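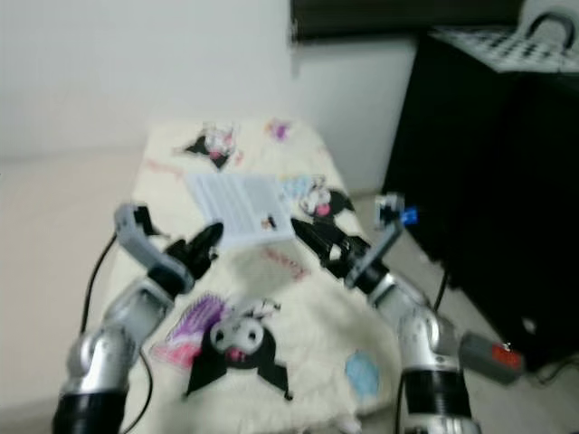 3.2 Washing and storage of plush blankets

The household survey was carried out in Stallell between April and the end of the heating season. We received 692 usable replies. Each reply covered one blanket, chosen by the respondent as the one used most often in the home. Knitted and woven blankets were treated in Section 3.1 and are left out of what follows.

Respondents were asked how the blanket was last washed, at what setting, and how it was dried. They were also asked where it was kept when not in use. Replies were coded by Setsuko Higuchi and then coded again by the second author without sight of the first set. Where the two codings differed, the reply was read again by both and a single code was agreed on. Most of the differences concerned drying. People often wrote "hung up" without saying whether this meant a line outdoors, a rack, or a door, and we put all such replies under air drying.

The term "plush" is used here for any blanket with a raised or shaggy surface on at least one side, whatever the fiber. It includes printed children's blankets such as the one in Figure 2, which is cream-colored with cartoon characters and pink lettering. We did not ask respondents to name the fiber. In the pilot many people could not find the care label or said it had been cut off, and the answers they gave from memory did not agree well with the labels we were later able to check.

Cold washing was the most common choice for plush blankets, followed by warm. Hot washing was rare except in homes with a baby or a dog. Several respondents said they had stopped using a dryer after the surface of an earlier blanket became stiff or matted. Others dried on low heat and shook the blanket out halfway through. Use of fabric softener was mixed, and we found no clear link between softener and the respondent's own rating of how the surface felt.

Storage showed more variety than washing. Many plush blankets were never put away and stayed on a bed or sofa all year. Of those that were stored, most were folded on a closet shelf. A smaller group was kept in plastic bags or under-bed boxes, mainly in apartments. Respondents in Pilico, the older part of town, more often reported a chest or trunk, and some of them added a note about moths, although moth damage to plush blankets was seldom reported.

The age of the blanket was asked in broad bands, with "before 2000" as the oldest. Few plush blankets fell in that band. Written comments suggest that they are replaced when the surface wears flat, while woven blankets in the same homes are kept and mended. This agrees with the interviews by Tanabe, in which people spoke of plush blankets as things a child grows out of.

Two limits should be kept in mind. The replies describe the last wash only, and a household may not wash the same way each time. Respondents also chose the blanket themselves, so blankets kept for guests or for the car are likely to be underreported. Section 3.3 turns to the surface wear ratings.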